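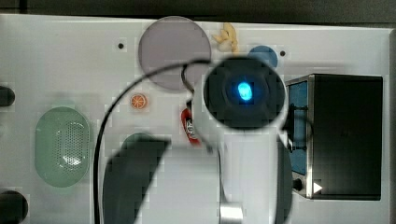

The tabletop cell at the Bornden Robotics Laboratory, with the arm over the work surface.

BORNDEN, March 15, 2025. The Bornden Robotics Laboratory has completed the overhaul of its tabletop manipulation cell and returned the machine to regular use. The work was carried out with the service firm Bjarnason under a maintenance agreement signed in December.

The cell consists of a single arm with a two-finger gripper, mounted beside a white work table. It is used by the laboratory's staff and by visiting groups from the Mutport campus. Over the past year operators had reported small but growing errors in gripper position, as well as short losses of signal during long runs.

Technicians inspected the arm joint by joint and replaced the signal cable between the wrist and the base. The clips that hold the cable were moved to new positions, and the cable was given more slack so that it does not pull on the wrist at full reach. The gripper fingers were removed, cleaned and refitted, and their closing force was reset to the value given in the service manual.

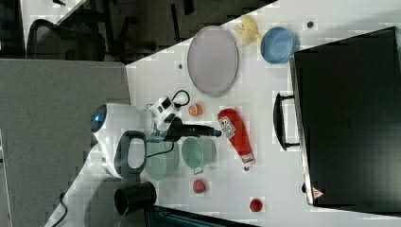 Calibration of the arm followed the mechanical work. The procedure relates the position reported by the controller to points on the table, and it must be repeated whenever the wrist has been opened. Once the reference points had been accepted, the cell was tested with household articles and play food of the kind used in its daily work. Items such as the red ketchup bottle, which lies on its side with the gripper fingers pointing toward it, require the fingers to arrive at the correct height and angle, and an error of a few millimeters is enough to spoil the grasp. The acceptance test called for 300 grasps over two working days, with the articles placed in new positions at the start of each series. The laboratory reports that the cell met the required standard, with 9 failed grasps recorded. 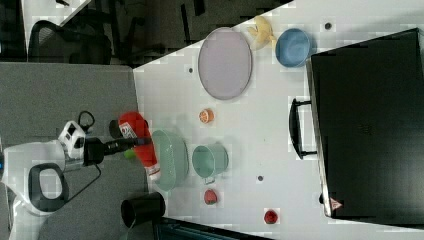
A revised maintenance schedule took effect with the return to service. Operators will check the cable, the clips and the finger pads after every 60 hours of operation, and a full calibration will be performed every 12 weeks. Results are to be entered in Lulteo, the laboratory's equipment log, where they can be read by all registered users of the cell.

Groups holding reservations from before the overhaul do not need to apply again. New requests for time on the cell may be submitted to the laboratory office.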